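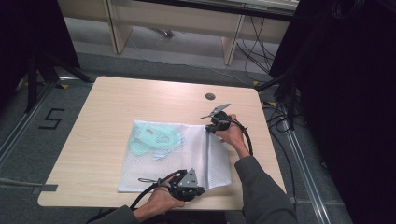

Mint green garment in its mesh bag, zipper side right

Hi all,

Catching up on the list after two weeks with barely any signal, so forgive me if this has been answered already.

On midsummer in Trolstead, someone wrote:

> We're thinking of going up for the midsummer weekend in June. Is
> it worth it if we don't know a family there? The guidebook says
> everything is shut and the locals all vanish to their cabins. Also,
> do we need to book the ferry from Jorstead, or can we just turn up?

Yes, go! The shops do shut (the bakery too, which I found out the hungry way), but the bonfire down by the harbor is open to anyone who wanders along. We stood at the back feeling shy for maybe ten minutes and then a lady handed us each a potato pancake and that was that. People start drifting down at 8 in the evening and the fire gets lit much later than you'd think, so eat first and bring a sweater. I wore a thin cotton top and froze.

Everybody wears something green or has birch leaves pinned on. You don't have to, but I was glad I'd packed my mint one, even if it came home smelling like a smokehouse. If you have anything delicate, put it in a net bag for the wash and do it by itself. Ask me how my husband's white shirts look now.

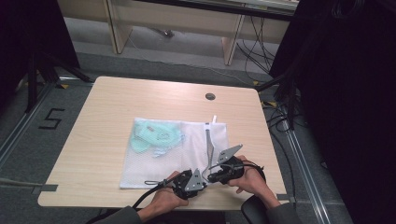
Same bag again, with the little blue-gray piece under the green

About the ferry: book it. The Jorstead boat holds 500 and the harbor office told us 879 people tried to get on it the day before the bonfire. The rest had to wait for the late one or go the long way by bus through Stastton. We took the bus coming back and it's a pretty ride, but it stops everywhere and the seats are hard.

For a place to stay we used the Eskildsen guesthouse, up the hill behind the church. It was 800 a night for the two of us with breakfast, shared bathroom, cash only. They hang a wreath on every bedroom door and you're supposed to take yours down to the fire and throw it in. I kept mine, and I still feel a bit guilty.

One question back to the list: does anyone know if the children's procession in the morning still happens? We slept right through it, or else there wasn't one.

Happy travels!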